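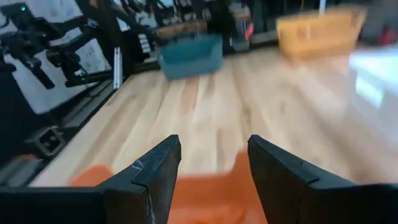
*Wrist camera view from the two-arm cell, with an orange item at the fingers and the teal bin and woven basket beyond. Second arm at left.*

**Diltus opens rental of two-arm sorting cell to small workshops**

Kemham-based Diltus has begun renting out its two-arm bench cell by the month, aimed at workshops and packing rooms that want to try automated sorting before buying anything. The cell, sold until now only as a complete purchase under the name Ilitz, comes with two arms, a wrist camera, a controller and a licence for the teaching software. Bins, baskets and the bench itself are left to the customer.

The rental price is £636 a month, with a minimum term of three months. Delivery and a half-day set-up visit are charged once, at £1,523. Customers who go on to buy can set the first three monthly payments against the purchase price, but not the set-up charge. The first rental units go out in June.

The task Diltus has in mind is a narrow one: single items lifted from an open bench and put into one of two or more containers. The cell is taught by hand. An operator guides the arm through the task, the software records the joint positions along with the wrist camera's pictures, and a short training run follows overnight. Diltus recommends at least 20 recorded passes for each type of item, and more where items are soft or change shape when held.

"Most of the calls we get are from people with one dull job and a bench to do it on," said Farzana Mirani, product manager at Diltus. "They don't want a line. They want to know by the end of the quarter if the thing can do the job."

The fingers are flat plates with straight inner faces, closing in parallel. They can be changed with a hex key, and one spare pair is supplied. Diltus treats them as wearing parts and does not charge for scuffs or scratches at the end of a rental. Bent fingers are charged at cost. Rubber-faced pads for smooth or rounded goods are an optional extra and were still being tested at the time of writing.

Bouzid, a packing firm that has had a purchased cell on trial for 21 weeks, gave a mixed account. Patricio Cuesta, who runs its packing room, said the arms had coped well with mixed soft goods once the containers were fixed in place. Early on, the bins were simply stood on the bench and tended to creep as items were dropped in, which led to missed drops on longer runs.

"We put down stops for the bins and most of that went away," Mr Cuesta said. "Lighting took longer. We had a window on one side and the camera did not like the afternoon."

Bouzid ended up fitting a blind and teaching the task again with recordings made at several times of day. Mr Cuesta put the total staff time spent on teaching and re-teaching at roughly two working weeks, more than he had planned for. He also noted that fast arm movement smears the wrist camera's picture, and that slowing the last part of the approach gave steadier results. A speed limit for that stage can now be set in the software, following a change Diltus made in its latest release — earlier versions allowed only one limit for the whole movement.

The rental agreement covers faults in the arms, the camera and the controller, with replacement parts sent by courier. It does not cover damage from liquids, or use with goods heavier than the stated limit for the fingers fitted. Remote support is included during working hours. A visit from an engineer costs extra after the first month.

Customers need a level bench, a mains socket and a clear area on all sides equal to the reach of the arms. A risk assessment remains the customer's responsibility, although Diltus supplies a template with the manual. The company advises against sharing the bench with hand packing while the arms are running, and the controller has an input for a guard switch or light curtain. Neither is supplied.

Recordings made during a rental stay with the customer and can be exported before the cell is returned. Diltus wipes the controller on return, and says it does not keep copies unless asked to do so in writing. A task taught on a rented cell can be loaded on to a purchased one, but Ms Mirani said a short check of the camera position would be needed first.

Orders are being taken through the Kemham office. A version with a single arm is planned, with no price or date given.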